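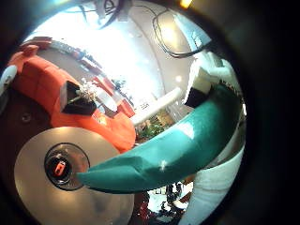 Figure 12. Metal disc, close view.

4.3 Fitting the felt pads to chair and table legs

The Cerko packet says the pads stick to any floor-facing surface in seconds. I would not count on it. Allow an evening, and read this section through before you peel anything.

1. Turn the chair upside down on an old towel.
2. Scrape off whatever is left of the old pads. A butter knife does the job.
3. Wipe each foot with methylated spirits and let it dry for 30 minutes. The packet says two. Elsie Goodwin tried two, and her pads were halfway across the kitchen by breakfast.
4. Peel and press. Hold each pad down hard while you count to 12.
5. Leave the chair upside down overnight.

Note: Pads are sold as "universal". They suit flat feet only. For angled legs, use the nail-on kind – part 2135 in the Adumora list – and tap gently.

Caution: Do not drag a chair to test the pads. Lift it, set it down and sit on it.

Caution: Grit gets into felt and will scratch a timber floor as well as any bare leg. Check the pads every May, whatever the "lifetime" sticker claims.

Spare pads are part 3416. The colour may not match the first lot.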